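Category: Course materials / Automation basics / Site visits

Handout 4: Notes on the Open Day Visit to the Clokanero Lab

Read these notes before the next class. They cover what the group was shown at Clokanero's open day, and they fill in a few points that were hard to hear over the talking. Students who missed the visit can use them in place of attendance, but will still need to answer the written task at the end.

The visit had two parts. First there was a short talk on how the arms are taught. After that we were allowed to stand near the work tables while the staff ran the arms by hand through a set of pick-up tasks. The talk followed the same order as chapters two and three of the course reader, so I have not repeated it in full.

Each arm has a small camera at the wrist. The staff kept the wrist views up during the demonstration, and this is the best way to follow a grasp. From the side of the table you mostly see the back of the hand. From the wrist you see both fingers, the gap between them, and whatever is about to go into the gap.

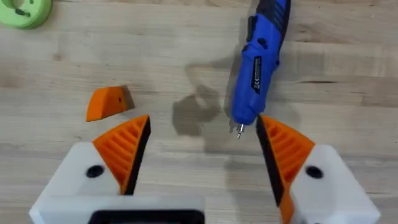 Posted by the course instructor, Introduction to Automation, Grultham Technical College
4 February 2024

1. The fingers

Start with the fingers, as most of the questions on the day were about them. The orange pads are a fin-ray type. The name comes from the way a fish fin behaves: push on the side of it and it bends toward the push. A fin-ray finger is a wedge with two long walls meeting at the tip and a row of thin ribs across the middle. When an object presses on the inner wall, the ribs let the wall give way at that spot while the tip curls in. The finger wraps a little around the object without any motor or sensor in the finger itself.

Points to have in your notes:

- The pad is soft and the housing behind it is hard. The housing carries the load and the pad takes up the shape.
- The black strip on the inner edge is the part that faces the object. On fingers of this type a strip like that is normally there for grip. Compare it with the section on friction in the reader.
- The two fingers close toward each other. There is no third finger and no palm to speak of, so the object has to be held by two opposing sides.
- A soft finger hides small errors. If the hand is a little off center, one pad bends more than the other and the grasp may still hold.

The last point matters for the rest of the course. With a stiff, flat-jaw gripper, a small error in position can knock the part over or push it out of reach. With a soft finger the same error costs less. The price is that you know less exactly where the part is once it is held. For putting a toy in a basket that is fine. For driving a screw it may not be.

2. What makes an object hard to pick up

The cordless screwdriver was a good example and I want everyone to be able to talk about it. It has a thick body and a thin metal bit at one end. It was lying at an angle to the fingers, so the hand would need to turn before closing. A grasp on the bit would be a poor one, with very little surface for the pads and nearly all the weight hanging off to one side. A grasp around the body is better. Which part of the body depends on what you want to do next. If the tool only has to be moved, take it near the middle of its weight. If it has to be used, the bit must be clear and pointing the right way when the hand comes up.

This is the difference between a stable grasp and a useful grasp. Use those two terms in your written answers.

Note also the small loose orange wedge on the same table. A low, tapered piece like that is awkward in a different way. Two sides that slope toward a point do not give the fingers a pair of parallel faces, and a squeeze across the slope can shoot the piece forward. Think about which two faces you would choose and from what direction you would come in.

Last, the table surface. Wood grain, knots, seams and dark patches are easy for a person to ignore. They are less easy for a vision system, which has to work out that a dark patch is flat and that a screwdriver is not. One of the staff said that their early models at Clokanero would sometimes reach for a mark on the table. More varied recordings helped with this.

3. How the recordings are made

The method is called teleoperation. A person moves a set of controls and the arm follows. While this goes on, the system stores the wrist views, the joint positions and how far the fingers are open. One full try at a task is called an episode. The set being built at the time of our visit, which the staff call Sumel, stood at 1,397 episodes on the morning we were there. The target for each new task is 200 episodes before any training is run on it.

A short episode is one where the person knows what they are going to do before they start. Long episodes usually have a pause in the middle. The staff keep some of these and throw out others. The rule they gave us was that a slow grasp may stay in, but an episode where the person stops to talk is removed. An episode in which the first grasp fails and the second one works is kept and marked, as it shows the arm how to recover.

Students were given 30 minutes at the controls, shared among the whole group. Several of you closed the fingers too early. This is very common. When you look at the table from a chair you judge depth poorly, and the fingers seem lower than they are. Looking at the wrist view cures most of it.

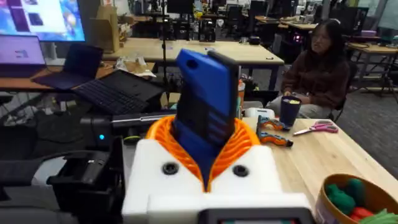 4. Arranging a work area

A work area for this kind of training should be set out so that the objects differ from each other in more than color. I have put this point on the exam before and the answers were weak, so please read the next part with care. What you want is a spread of shapes, weights and surfaces, so that a grasp learned on one thing has to be changed for the next. The tabletop during our visit is a fair model of this. Scissors lie flat and thin, and the fingers have very little height to work with. The orange-and-grey handheld tools are chunky and have a clear body to hold. The soft toy pieces in the round basket squash when pressed, and they lie against each other, so picking one may drag another along. A blue block-like object with straight sides, held upright between the pads, is close to the easy case: two faces, both firm. If you were to train on that last kind only, the arm would do well on that kind only.

The second thing to plan is the space around the work. A working lab has desks, monitors, cables and people in it, and the wrist cameras will pick all of this up whenever the hand tilts away from the table. Some groups hang a plain sheet behind the arm. The people at Clokanero choose to leave the room as it is. Their view is that a model trained in front of a plain sheet will be confused the first time somebody takes the sheet down. Others disagree, and Solberg, whose reader we use, argues for starting plain and adding clutter in stages. You should know both positions. I do not mind which one you defend.

The third thing is reach. Before placing objects, move the arm to the far corners of the table and note where it gets stiff or starts to fold back on itself. Keep the objects inside that line. A basket that is meant to receive things should be placed so that the hand can get above it with the fingers pointing down, and with enough room to open them again.

5. Safety points repeated from the visit

Keep sleeves and hair away from the fingers and the elbow joint. The soft pads will not hurt much, but the arm behind them can.

Know where the stop button is before you sit down.

Tell the people near you before you start an episode, and again when you finish.

Drinks stay on a separate table during our own lab sessions in February. This is a college rule and it is stricter than the one at Clokanero.

6. Written task

Choose one object from the visit. In one page, describe a stable grasp and a useful grasp for it, and state whether they are the same. Say which way the hand should come in, which faces the pads should touch, and what is likely to go wrong. Add a sketch. A pencil sketch is fine as long as the contact points are marked.

Then write one paragraph on how you would change the table layout between one episode and the next, and how much change you think is too much.

Hand in on paper at the start of class. Late work goes in the tray outside the Grultham lab office – please put your section number on it.

Tags: grippers, teleoperation, open day, handouts

Comments

benchvise
Does the sketch need to be to scale? I picked the scissors and the pads come out bigger than the whole drawing.

Course instructor
No scale needed. Mark the contact points and write the direction of approach next to them.

mk_section2
Is a failed first grasp still one episode or does it count as two? I wrote down two.

Course instructor
One, as long as the recording was not stopped in between.

oldtoolroom
I teach a similar unit and use stiff jaws for the first weeks so the students see the part get knocked over. After that the soft fingers make a lot more sense to them. Good notes on the stable and useful grasp, I may borrow that.

rowan77
Can we choose one of the toys in the basket? Not sure a soft thing has faces.

Course instructor
Yes, you can. Explain what happens to the shape when the pads close, and use that in place of the faces.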